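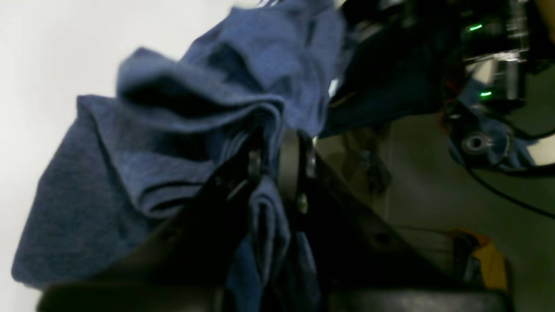 Doing the wash without a machine, five months in

Jun 9, 2018

Our washer quit in January and I didn't replace it. The repair quote was $287 for a pump and a control board on a machine that was already leaking, and I had other bills that month. I figured I would go to the laundromat for a few weeks and then buy something used. Instead I started washing small loads in the bathtub, and I have mostly kept at it.

I wash two nights a week. I run four or five inches of warm water, put in a spoonful of powder, and let everything sit while I make dinner. After that I push it around with a plunger I bought for this and nothing else. Then I drain, rinse, drain, rinse. T-shirts and underwear take me half an hour of real work. Sheets take longer and I don't enjoy them.

The powder is Dustix, the plain one in the box. I tried the liquid first and used far too much of it. The towels came out stiff and a little slick, and it took three more washes to get them right. If the rinse water still feels slippery between your fingers, there is soap in it. Use less next time.

Wringing is the hard part. For the first month I did it all by hand and my wrists ached. Cotton holds a lot of water, and anything heavier than a shirt is hard to twist. I then bought a used hand-crank wringer, a Drivska, from a man two towns over. It clamps to the side of a utility tub. Buttons have to be folded to the inside or they crack. I lost four before I learned that.

Jeans don't go through it well. I roll them in a dry towel and kneel on the roll, then hang them by the waistband with the pockets pulled out. In winter they took two days to dry in the back room. Now they're done by the afternoon.

My clothesline runs from the porch post to the maple. My neighbor Lempi Miettinen told me to hang shirts by the hem and put the pins at the side seams, and she was right about that. The shoulders don't get those little points anymore. She also said to snap each piece hard before it goes up. It does take out some of the creases. I still iron the work shirts.

Things I still take to the laundromat: the comforter, the bath mats, the dog's blankets. The big Ogura washers there hold all of it in one go, and I bring a book.

I don't know if I'll do this through another winter. The back room got damp, and I had to leave a window open a crack with the heat on, so I doubt I saved much. I have been looking at a small secondhand washer for the fall. Until then the line is up and the weather is good.

Next week I'll write about the porch steps, which need new treads.

Search this blog
Search

3 comments

Branislav Sokol
My mother had the same kind of wringer. Loosen the rollers when you put it away or they get a flat spot.

Carol
Do you wash wool this way too? I have two sweaters I'm scared to touch.

Lempi Miettinen
Carol, cool water and don't wring them. Lay them flat on a towel.

This site uses cookies. By continuing to browse you agree to our use of cookies. OK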